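시집과 소책자 보관 요령: 집에서 종이책을 오래 두는 법

시집, 문예지, 소출판사의 단편집은 일반 단행본과 제본 조건이 다르다. 쪽수가 적고 책등이 얇으며, 중철(스테이플)이나 실 한 줄로 묶은 것이 많다. 표지에 코팅이 없는 경우도 흔하다. 아래 내용은 가정에서 따로 장비를 들이지 않고 적용할 수 있는 범위로 한정했다. 고서나 감정가가 붙은 책은 보존 전문가에게 맡긴다.

1. 분류

판형별로 먼저 나눈다. 저자순이나 출판사순 배열은 그다음이다. 높이가 다른 얇은 책을 섞어 꽂으면 큰 책의 윗부분이 지지를 받지 못해 휘어진다. 높이 차이가 2센티미터를 넘으면 다른 칸으로 옮긴다.

제본 방식은 세 가지로 구분하면 충분하다.

중철: 접은 종이 가운데를 철심으로 박은 것. 책등이 없다.
무선 제본: 접착제로 책등을 붙인 것. 국내 시집 대부분이 여기에 속한다.
실 제본: 실로 꿰맨 것. 수제 소책자와 한정판에 많다.

중철 소책자는 세워 꽂지 않는다. 책등이 없어 자기 무게로 주저앉고, 가운데 종이가 앞으로 밀려 나온다. 중성지 상자에 눕혀 보관하되 높이는 상자의 절반을 넘기지 않는다. 위쪽 책의 철심이 아래쪽 표지를 누르므로 방향을 한 권씩 번갈아 놓는다.

2. 철심의 녹

철심이 녹슬면 주변 종이에 갈색 얼룩이 번지고, 그 부분부터 찢어진다. 얼룩이 보이면 철심을 제거한다.

순서는 다음과 같다. 책을 가운데 펼침면이 위로 오게 펼친다. 접혀 있는 철심의 두 다리를 얇은 금속 주걱으로 세운다. 책을 뒤집어 바깥쪽에서 철심을 수직으로 뽑는다. 호치키스 제거기는 종이를 함께 집으므로 쓰지 않는다. 기존 구멍으로 마사나 면사를 통과시켜 안쪽에서 매듭을 짓는다. 구멍을 새로 뚫지 않는다. 실은 밀랍을 먹이지 않은 것을 쓴다. 밀랍은 여름에 종이로 옮는다.

남은 녹 가루는 마른 붓으로 턴다. 물이나 식초를 대면 얼룩의 범위가 넓어진다.

3. 습도와 온도

상대습도는 45~55퍼센트를 유지한다. 60퍼센트를 계속 넘으면 곰팡이가 생기고, 35퍼센트 아래에서는 무선 제본의 접착층이 갈라진다. 수치보다 변동 폭이 중요하다. 하루 사이에 10퍼센트 이상 오르내리는 방이라면 책장 위치를 바꾼다.

외벽에 붙인 책장은 벽에서 5센티미터 띄운다. 12월부터 결로가 생기는 집에서는 뒤판 아래쪽을 손으로 짚어 확인한다. 뒤판이 차고 눅눅하면 맨 아래 칸을 비운다.

제습제는 염화칼슘형을 책장 안에 두지 않는다. 고인 물이 넘치면 피해가 크다. 실리카겔을 면 주머니에 담아 쓰고, 색이 변하면 건조해서 재사용한다. 300리터 정도 용적의 닫힌 책장이면 실리카겔 300그램이 기준이다. 문이 없는 책장에는 효과가 없으므로 방 전체의 습도를 조절한다.

4. 빛

형광등과 직사광선은 책등 색을 먼저 바꾼다. 붉은색과 노란색 잉크가 약하고, 검은색은 비교적 오래간다. 오후 3시 이후 해가 드는 서향 방에서는 책장 옆면에도 가림천을 단다. 자외선 차단 필름을 유리창에 붙일 경우 제조사가 표기한 수명을 확인하고 기한이 지나면 교체한다.

띠지는 변색 차이를 만든다. 띠지가 덮인 부분만 원래 색이 남아 나중에 경계선이 생긴다. 띠지를 보존할 생각이면 벗겨서 책 안이 아닌 별도 봉투에 납작하게 넣는다. 책 안에 끼우면 해당 쪽에 자국이 남는다.

5. 표지 씌우기

비닐 커버 중 PVC 재질은 피한다. 가소제가 빠져나와 표지에 달라붙는다. 폴리프로필렌이나 폴리에스터 필름을 쓴다. 포장에 재질 표기가 없으면 사지 않는다.

재단 치수는 세로가 책 높이에 2밀리미터를 더한 값, 가로가 앞뒤 표지 폭과 책등 두께의 합에 양쪽 날개 각 6센티미터를 더한 값이다. 날개가 짧으면 책을 펼칠 때 빠진다. 접는 선은 본폴더로 한 번만 누른다. 여러 번 문지르면 필름이 하얗게 뜬다.

무코팅 표지는 손의 유분을 흡수한다. 읽는 동안만 크라프트지를 씌우고 꽂을 때 벗기는 방법도 있다. 크라프트지는 산성이므로 씌운 채로 장기 보관하지 않는다.

6. 꽂는 밀도

책 한 권을 뺄 때 양옆 책이 따라 나오지 않고, 뺀 자리로 옆 책이 쓰러지지 않는 정도가 맞다. 얇은 시집은 20권마다 칸막이형 북엔드를 세운다. 바닥판만 있는 얇은 철제 북엔드는 끝이 책장 사이로 파고들기 쉬우므로 두께가 있는 것을 고른다.

뺄 때는 책등 윗부분을 손가락으로 당기지 않는다. 양옆 책을 안쪽으로 조금 밀고 책등 중간을 잡아 뺀다. 무선 제본 책의 책등 상단이 찢어지는 원인은 대부분 이 동작이다.

선반 앞턱이 있는 책장에서는 아랫부분이 턱에 걸린다. 책을 살짝 들어 올려 턱을 넘긴 다음 수평으로 뺀다. 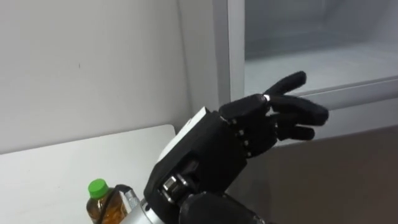

베텔 제말(Bethel Jemal)은 칸막이형 북엔드를 20권 간격으로 세우면 좁은 칸에서는 자리를 너무 많이 차지한다고 알려 왔다. 두꺼운 중성 판지를 책 높이에 맞춰 잘라 열 권마다 끼우는 쪽이 낫고, 판지 윗부분에 출판사 이름을 연필로 적어 두면 색인도 겸한다고 한다. 다만 판지는 바닥에 고정되지 않으므로 칸이 가득 찬 경우에만 쓸 수 있다.

판지를 쓸 때는 두께 2밀리미터 이상을 고르고 모서리를 둥글게 자른다. 직각 모서리는 옆 책의 무코팅 표지를 긁는다.

7. 밑줄과 메모 처리

연필은 HB 이하의 진한 심을 피하고 H나 F를 쓴다. 시집은 여백이 넓어 메모가 쉽게 눈에 띄고, 종이가 얇으면 뒷면에 눌린 자국이 생긴다. 지울 때는 가루형 지우개를 뿌리고 솜으로 한 방향으로 민다. 왕복하면 종이 결이 일어난다.

접착 메모지는 떼어도 접착 성분이 남는다. 표시는 폭 1센티미터로 자른 중성지 띠로 대신한다. 금속 클립은 녹과 자국을 함께 남긴다.

저자 서명본은 서명 면에 얇은 중성 박엽지를 한 장 끼운다. 만년필이나 젤 잉크는 마주 보는 면으로 옮을 수 있다. 서명에 물기가 닿으면 닦지 말고 흡수지를 위에서 눌러 댄다.

8. 냄새와 곰팡이

중고로 산 책은 다른 책과 섞기 전에 2주 격리한다. 뚜껑 있는 상자에 책을 세워 벌려 넣고, 구석에 베이킹소다를 담은 그릇을 둔다. 가루가 책에 닿지 않게 한다. 방향제나 커피 찌꺼기는 냄새를 덮을 뿐이고 습기를 더한다.

곰팡이가 보이면 마스크를 쓰고 창가로 옮겨 건조부터 한다. 젖은 상태에서 털면 포자가 종이에 문질러진다. 마른 뒤 부드러운 붓으로 책등에서 바깥쪽으로 쓸어낸다. 알코올은 인쇄 잉크를 녹일 수 있으므로 여백 구석에서 먼저 시험한다.

9. 목록 작성

소출판사 책은 절판이 빠르고 재구매가 어렵다. 목록에는 제목, 저자, 출판사, 쇄, 제본 방식, 보관 위치를 적는다. 한정판은 판권면의 일련번호도 적는다. 같은 시집이라도 쇄에 따라 수록작이 바뀌는 경우가 있으므로 쇄 표기를 생략하지 않는다.

상자에 넣은 책은 상자 번호를 목록과 상자 짧은 면 양쪽에 쓴다. 라벨의 접착력은 수년 뒤 떨어지므로 상자에 직접 연필로 쓰는 편이 오래간다. 점검은 장마가 끝난 뒤 한 번, 난방을 시작한 뒤 한 번 한다. 점검 항목은 철심, 책등 접착 상태, 상자 바닥의 습기이며, 이상이 있는 책은 목록의 비고란에 표시하고 따로 빼 둔다.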